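News > Members' Newsletter > Household and Storage

Changes to the winter clothing exchange at Flunach Hall

1 November 2024

The winter clothing exchange is moving from the side room into the main part of Flunach Hall, and the way we take items in is changing as well. Last winter we were given far more than we could sort in an evening, and a good deal of it went back into the cupboard without being looked at. The new arrangements should mean that what comes in gets put out.

The first change is the limit. Each household can bring up to 20 items. A pair of gloves or boots counts as one. Baby clothes are outside the limit, as there is always a demand for them and they take up little space.

The second change is to sizes. Please pin or tie a label to each item with the size written on it, even where there is a size printed inside. Printed labels fade, and children's sizes differ a lot between shops. A strip of masking tape will do for coats. Don't put tape on knitwear, it pulls the wool.

Everything should be washed and fully dried before you pack it. One damp jumper will make a whole bag smell within a few days, and we have no means of washing anything at the hall. Check the pockets. Last year's finds included a bus pass, two door keys and a letter from the Morgan Street surgery that should have been answered in February.

Small things are best kept together in clear bags, tied or folded over at the top. Hats, scarves, gloves and socks get lost when they are put in with coats, and people looking for them end up turning over the whole table. If you can see what is in a bag, it is much less likely to be opened and left open. Bin liners are fine for bringing large coats to the door, but please take them home again.

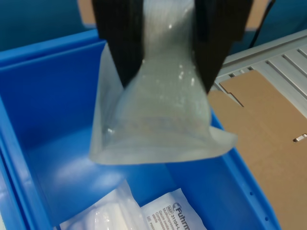
Coats and jackets will go on rails this time. We have bought four second-hand rails from the closing-down sale at Ameo, with 100 hangers included, and they can be taken apart and kept flat behind the stage. If you have spare wooden hangers we would still be glad of them, as the plastic ones bend under a heavy overcoat. Wire hangers we can't use.

Boots and shoes will be on the low benches by the kitchen door. Please tie pairs together by the laces, or put a rubber band round them. We don't take shoes with worn-out soles, and we don't take slippers or swimwear.

There has been some discussion about whether things should be exchanged one for one. The answer is no. You may take what you need whether or not you have brought anything, and you won't be asked. We only ask that people don't take things to sell. Margus Pärn raised this at the last meeting after seeing two of our ski jackets listed online, and it was agreed to put up a notice at the door and leave it at that.

Anything left at the end of the season goes to the Zornalano charity shop, which has agreed to collect from us twice. They take adult clothing and bedding — not shoes. Torn or stained clothing goes for rags, and the money from that pays for the heating. Last season it came to 44 pounds, which covered most of one evening.

To drop things off before the first session, ring the hall on extension 2230 and leave your name. Please don't leave bags outside the door, as they get rained on.

Comments

Jean: Do school uniforms count towards the limit? I have a lot of grey skirts.

Newsletter desk: They do, but the hall will take uniforms separately in the summer if you can hold on to them.

P. Whitlock: Glad about the rails. I gave up looking for a coat last year, they were all in one heap and the light in that side room is poor.

Sandra M: Would you take a sleeping bag? It's clean and hardly used — the zip sticks a bit at the bottom.

Newsletter desk: Yes please, bring it along.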